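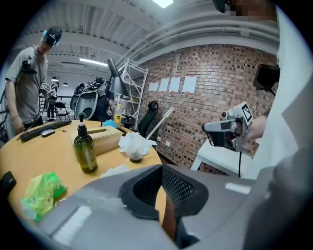 Jobs > Evening and part-time > Cleaning and tidying

We use cookies to remember your saved jobs. By continuing to read this site you accept them. Manage settings

Table and Desk Tidier (part-time, evenings)
Sayegh Shared Offices, Bendard
Published 04/01/2023

Sayegh Shared Offices is looking for a person who likes to put things in order. We rent desks and shared tables to small firms and to people who work alone. We have two houses, one in Bendard and one in Trurkau, and together there are 61 working places. The post is for the Bendard house, with sometimes an evening in Trurkau when a colleague is on holiday.

We already have a cleaning firm for the floors, the windows and the toilets. This post is another kind of work. It is about what stays on the tables when the day is finished: cups with the rest of a drink, used tissues, plastic bags, bottles, cloths, cables, and between all of this a keyboard and a mouse which must of course stay. The cleaners are not allowed to touch the tables as long as there are personal things on them, so the tidier always comes first.

What you will do

- Collect cups and bring them to the kitchen. Drinks are poured into the sink, never into the plant pots.
- Throw away used tissues, also those which were put in or over a cup.
- Look into every plastic bag before you decide about it. An empty bag goes to the bag drawer. A bag with something inside stays with its owner's place.
- Put the keyboard and the mouse together at the back of the table, and lay the cable so that no one catches it with the sleeve.
- Leave one tissue box and one pump bottle on each round table, and tell us when they become empty. Bottles with a cap are closed firmly and put beside them.
- Fold the cloths. Dirty ones go in the basket under the kitchen sink.
- Wipe the wood with a damp cloth and then with a dry one. Our round tables are light wood and they take rings from cups very quickly, therefore please do not leave this for the next evening.
- Turn off the desk lamps and push the chairs in.
- Small things which you do not recognise are not rubbish. Put them in the found box with a note of the table.

Papers are a special case. We ask you not to read them, not to sort them and not to make a nicer pile from them. If a table is covered with papers, leave it and write the table in the evening book.

When and how much

The work is on 5 evenings in each week. You begin at six o'clock and finish when the tables are ready, and we pay two and a half hours also if you were faster. In July the house is quieter and we work only with half of the tables, but the pay stays the same in this month.

Some members work late. It is normal that people still sit or stand at a table when you arrive. Please begin at the other side of the room, and ask before you take anything from a table where a person is working. A half full cup can still be wanted. If the member says no, you go on to the next table, and no one will complain the next morning that it was not done.

Who we are looking for

You do not need a certificate or earlier work in an office. We would like a person who sees the difference between a thing that was forgotten and a thing that was put there with intention. It is more difficult than it sounds, and in the first weeks everybody makes mistakes. Someone from our team will go with you for the first six evenings.

You should be able to stand and walk for the whole shift, and to carry a tray with cups up one staircase. You should read and write enough English for the evening book. Several of us have learned the language as adults, so short sentences are completely fine.

If your skin reacts to cleaning products, please write it in your application. We can order gloves in another material, and for the wood we use only a mild soap from Grerkley which has no perfume.

What we offer

- A permanent contract after a trial time of three months
- Pay at the end of each month, with a supplement for evenings in Trurkau
- The bus ticket between the two houses
- A locker, work shoes and two aprons
- 100 for any colleague you recommend to us, if the person stays longer than the trial time (in the local currency, before tax)
- Free use of a desk in the morning, if you study or have your own small business

How to apply

Please send us a letter of not more than 1000 characters. A CV is welcome but it is not necessary. In the letter, we would like to read how you would leave a table where four people have worked the whole day and will come back the next morning. There is no correct answer, we only want to understand how you think about it. Please say also from when you could begin, and if there are evenings when you can never come.

You can leave the letter at the reception in Bendard or use the application form on this page. We answer every letter within two weeks. After this we invite a few people for a paid trial evening, in which you tidy one room together with us and can ask all your questions. Bring comfortable shoes. Aprons and gloves are in the house.

The post stays open until we have found someone.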